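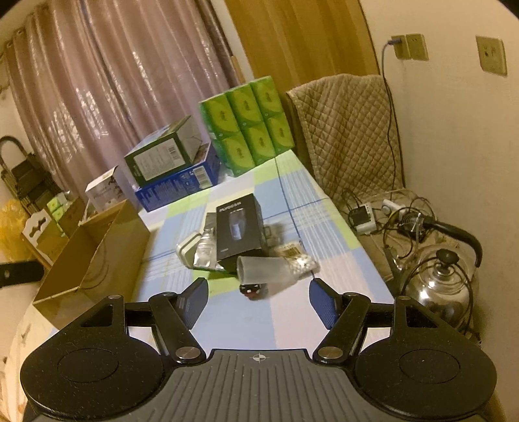
Rural Ministry, Unit 4: The Parish and its Outstations
Notes for students, revised 18 Sep 2023

Last unit dealt with the parish as a legal body. These notes look at how a large rural parish works from week to week, using Lowther as the case. Bring them to the seminar along with the Jekdale reader.

Lowther parish covers 562 square kilometres. It has one main church and 17 outstations, the furthest at Comum. There are 359 registered households, and Easter attendance at all sites together comes to 800.

A priest reaches Comum once a month, less often in February when the road floods. On other Sundays a catechist leads a service of the word. Catechists also prepare people for baptism, visit the sick and keep the local register. Most are farmers and receive a small allowance for travel.

Each outstation sends two members to the parish council, which meets at the main church every quarter. Building repairs and school fees take up most of its time.
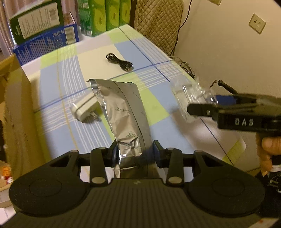 Can a catechist baptise?
In an emergency, such as danger of death, anyone may baptise, catechists included. Otherwise the bishop's permission is needed.

Reading for next time: Jekdale reader, chapter 3, and the Travden report on lay training. Write one page comparing the two on the question of allowances.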